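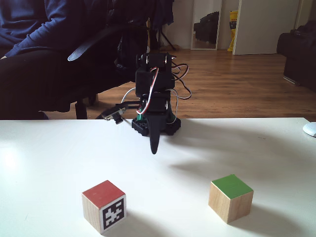
Pick and place is the second unit in the Gemel robotics club, and it comes after everyone has driven each joint by hand from the keyboard. The task is short to describe: pick up a block, move it to another spot on the table, and let go. Set up with the arm near one edge of a white table and the blocks out in front of it, one with a red top and one with a green top. The red block has a square marker on one of its sides. Start with the arm raised and the gripper open.

What you need

One arm with its power supply
A laptop with the Wollska control program installed
Two painted blocks
Masking tape and a ruler

Step 1. Check the cables
Move the base slowly from one end of its range to the other and watch the servo cables. If a loop catches on a bracket, stop, switch off the power and reroute it. Do this every time the arm has been carried in its box.

Step 2. Save the home position
Raise the arm until the fingers clear the blocks by at least 6 cm. Save this pose as "home". Every move in your program starts and ends there.

Step 3. Teach the pick
Put the green block down and mark two of its corners with tape. Bring the open gripper over it, then lower it in small steps until there is one finger on each side. The gap should look the same left and right. Save this pose as "pick". Now close the gripper 19 steps at a time until the block no longer slides when you nudge it. Write down the closing value. Ours came out at 300, but each arm is different, so do not copy it.

Step 4. Look at the grip
Lift a little and stop before going all the way home. 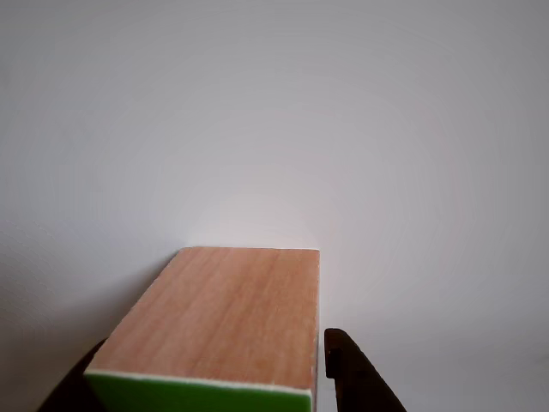 Green block between the two fingers.

Compare the two sides before you go on. If the block is twisted, put it back on the tape and teach the pick again. Closing harder does not straighten it, and it makes the servo run hot.

Step 5. Teach the place
Go home, turn the base, lower the arm and save "place". Open the gripper before you lift.

Step 6. Run it
Play all the poses at 55 percent speed. Keep your hands off the table while the arm is moving. Madalena Calado's group ran theirs at full speed in October and had to tighten every screw in the gripper afterward.

When you have five clean runs in a row, show Teresa Amaral your pose file and she will sign your sheet. The next page covers the red block and how to read its marker.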